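The Cable That Was Four Centimeters Too Short

When the alarm sounded at the Kosmont laundry lab in October, Imke Ostermann was on the other side of the room, eating a sandwich. The right arm of the folding cell had stopped. The left arm had not. It continued to pull on a pillowcase for several seconds, until the seam opened.

"A torn pillowcase costs us almost nothing," she told me. "But I did not like it that one arm could be in a fault and the other one did not know."

Kosmont is developing a two-arm folding station for small hotels. The work is slow and, for a visitor, a little hypnotic. I stayed there for two afternoons and watched the arms take hold of cloth, let it go and take hold again. The engineers almost never look at the grippers. They look at the cables.

The reason is the fault. After the pillowcase, Ostermann and her colleague Nasrin Ghaffari took the right arm apart and found a broken wire inside the cable that runs down to the base. The cable had been fixed with a clamp near the elbow, and between this clamp and the wrist it was four centimeters shorter than on the left side. In most positions this made no difference. When the arm reached far across the table, the cable was pulled tight.
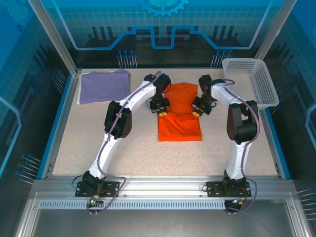
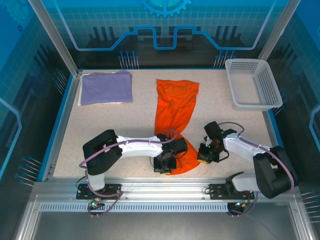 The folding cell at Kosmont, with both arms at work on an orange cloth. The purple cables are now part of the daily check.

Ghaffari went back through the logs. In the weeks before the stop, the right wrist had lost its signal 218 times, each time for less than 40 milliseconds. The software was written to forgive such short gaps, so it forgave all of them. No warning was ever shown on the screen.

"I wrote that part," Ghaffari said. "I thought a short gap is only noise. One gap, yes. But I should have asked for a count."

The second problem was more serious. Each arm had its own stop circuit, and the link between them went through the same software. When the right wrist was lost completely, the program waited for an answer from it before it told the left arm to stop. Nobody was hurt, and the doors were closed. Ostermann still reported it as a safety event, and the cell was switched off until the two circuits were joined with a relay from Vemier.

The clamps have been moved, and both cables now have a free loop at the elbow. The gaps are counted per shift. After four in one hour, the cell finishes its fold and asks for a person.

Gistell, the hotel group that is waiting for the first station, has accepted a later delivery. Ostermann keeps the broken piece of cable in her desk drawer, in an envelope with the pillowcase.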